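From: Korkor Agbeko
To: soapmakers list
Subject: Re: Soft bars from the Katero mold

On the soft bars, Lawal wrote:

> I've made the same salt-free olive and coconut recipe three times in the
> Katero loaf mold and it is still soft in the middle after two days. The
> ends are fine. I cut the last one anyway and the center bars bent when I
> picked them up. Same oils as always, same lye, same lavender. The only
> thing I changed is the mold. Is it the silicone? Should I go back to the
> wooden one? I need bars ready for the Valtimthorpe market in August and
> I don't want to waste another batch.

I have the same mold and had the same trouble with it at first. I don't think the silicone itself is at fault, but it does hold water in. A wooden mold with a paper liner lets some moisture out through the sides. With silicone the only way out is the top, so the middle of the loaf stays soft longer.

What worked for me was cutting the water and leaving everything else alone. My batch is 600 grams of oils, and with lye and water it comes to 841 grams in the pot before scent. I used to put in quite a bit more water than that. Run your own numbers through a lye calculator before you copy me, as your split of olive to coconut may be different from mine. High olive recipes are slow no matter what you pour them into.

The Katero mold holds 1026 ml to the brim, so a batch this size leaves room at the top. I leave the lid off after the first night and turn the loaf out on the third day. If it sticks, an hour in the freezer helps. Let it come back to room temperature before cutting or the edges will crack.

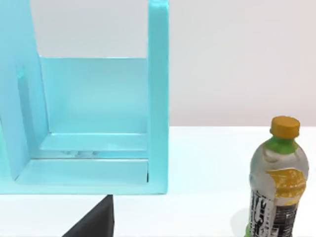
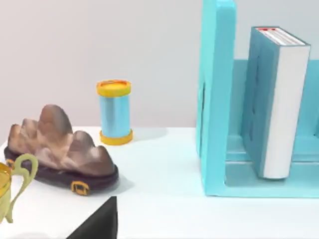
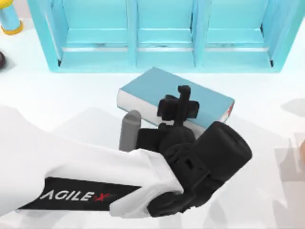
Renders, in order: pale blue shelf unit; brown rock on a dark oval base; AGILE X arm over a white tabletop.

About the lavender: check whether you are on a new bottle. Pukero changed their lavender blend in the spring and the new one thickens faster for me. It doesn't make the bars soft, but if you are adding water to slow it down, that could be part of your problem. Mix at a cooler temperature and stir it in by hand at the end.

For the market I would make the olive bars right away and give them as long as you can on the rack. Stand them on edge with space between them and turn them once a week. The bent ones should still be usable once they dry out. I would keep those for home or shave them down for a second batch.

Could you send the list your exact oil weights and how much water you used? I'd also like to know if anyone has tried sodium lactate in this mold. I have a bag of it and haven't opened it.

Korkor

Recent messages on this list
- Labels that survive a steamy bathroom
- Re: Goat milk turned orange
- Swap: unopened rose clay for kaolin
- Re: Re: Bath salts clumping in jars
- Stall sharing at Valtimthorpe
- Where to buy shrink bands in small lots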